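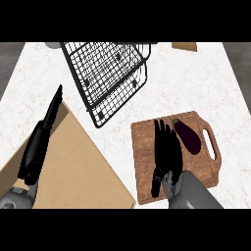
Cameron Doolan asked after the March report why the kitchen ventilation work was still being charged to phase one when the ductwork had been signed off, and whether the balance would be carried over or returned. The balance is carried over. The duct installation is complete, but phase one also covers air balancing, and that task closed only in the current period.

Progress report, kitchen ventilation retrofit, Illutano Apartments
June 2, 2023

1. Scope

The grant covers replacement of recirculating range hoods with ducted units in 40 apartments, installation of make-up air inlets, and measurement of air quality before and after the work. Countertops, cabinets and appliances other than the hoods are outside the scope and remain the responsibility of the building owner.

2. Work completed

Hoods have been installed in all apartments on the lower floors. The remaining 7 apartments are on the top floor, where the existing roof curbs are too narrow for the new exhaust terminations. Replacement curbs were ordered from Brimum and have been delivered to the site. They will be set after the roofing contractor confirms the flashing detail.

Air balancing on the lower floors was done by Sison. Each hood was tested at low and high speed with the apartment door closed and the inlet open. Three apartments failed the first test at high speed. In two of them the backdraft damper had been installed with the hinge on the wrong side. In the other, a length of flexible duct had been compressed behind the cabinet. All were corrected and passed on retest.

3. Monitoring

Wavix particle loggers are in place in the kitchens of the participating households. The loggers record at fixed intervals and are downloaded during maintenance visits. To date the data set contains 3,397 cooking events, defined as a rise in particle concentration above the background level that lasts longer than five minutes. Events overlapping with open windows are flagged and will be analyzed separately.

Preliminary results show a shorter decay time after cooking in apartments with ducted hoods. The difference is smaller where residents use the low speed setting. Peak concentration has changed less than expected, particularly for frying on the front burners, where the hood does not fully cover the cooking surface. No final figures are given in this report, as the top floor has no post-installation data.

One logger was returned with a blocked intake. Its readings for the affected weeks have been removed. The mounting instructions now specify a minimum distance from the cooktop and a position above counter height.

4. Resident feedback

Noise is the most frequent complaint. It concerns the high speed setting and is concentrated in the end units, where the duct run includes an additional elbow. A lined duct section will be tried in one end unit before any wider change is proposed. Several residents also reported cold drafts from the inlets in the early spring. Deflectors have been fitted on request.

5. Budget

Spending on labor is in line with the approved plan. Materials are over plan on account of the roof curbs, which were not in the original estimate. The overrun is covered by the contingency line and no additional funds are requested. Unspent phase one funds are assigned to the lined duct trial and the top floor balancing.

6. Next period

Set the roof curbs and complete the top floor hoods. Balance the top floor. Continue logger downloads. Submit the revised duct detail for the end units to the building department. The draft analysis of decay times will be sent with the next report, along with the balancing sheets for all floors.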